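Section 3. Setting up the grasp planner

Now the fun part! By the time you reach this section you should have Sandano installed, the arm driver talking to it, and the joint limits loaded from your profile file. If any of those gave you warnings, go back and clear them first. The planner trusts whatever limits it finds, even bad ones.

Sandano plans in two passes. The first (we call it Proltia, and you'll see that name all over the logs) looks for a path that keeps the links away from the table and from each other. The second smooths the path and turns it into timed joint commands. You can run them separately, and for your first few plans we really suggest you do.

3.1 Load a workspace

1. Open the Workspace tab and choose New.
2. Enter the table height in millimeters, measured from the arm base.
3. Add each loose object as a box, a cylinder or a mesh. Boxes plan fastest.
4. Click Save. The status line changes to "workspace ready".

Note: Workspace files saved before the December release open fine, but their cable settings are dropped and you'll have to enter them again.

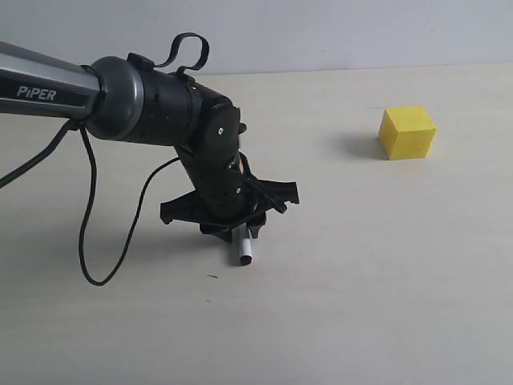

Held objects are part of the collision model, and getting them right makes a huge difference to the plans you get back. When the gripper closes on something, Sandano attaches a shape to the tool frame and carries it through every pose it checks. A marker held upright between the jaws, tip down and nearly touching the table, needs the full length below the fingers entered as tool extension, or Proltia will happily send the tip into the tabletop on its way over to the yellow cube. The hanging cables want some thought too: give the low loop its own keep-out volume, a bit wider than it looks at rest.

3.2 Attach a held object

1. With the gripper closed, open Tool > Held object.
2. Pick Cylinder and type in the diameter and length.
3. Set Extension to the distance from the fingertips to the lowest point of the object.
4. Leave Clearance at 3 mm for now.
5. Press Attach.

CAUTION: Attach does not move the arm, but Preview on hardware does. Keep your hands out of the workspace and the stop button within reach.

3.3 Run your first plan

1. Set a goal pose to one side of the nearest object.
2. Set Samples to 1000.
3. Click Plan only, then scrub through the path with the slider (do this slowly, it's worth it).
4. If you like what you see, click Smooth, then Preview on hardware at 20 percent speed.

Error 632 means the start pose is already in collision. Nearly always the extension is too long or the table height is off. Fix the value, press Attach again, and replan.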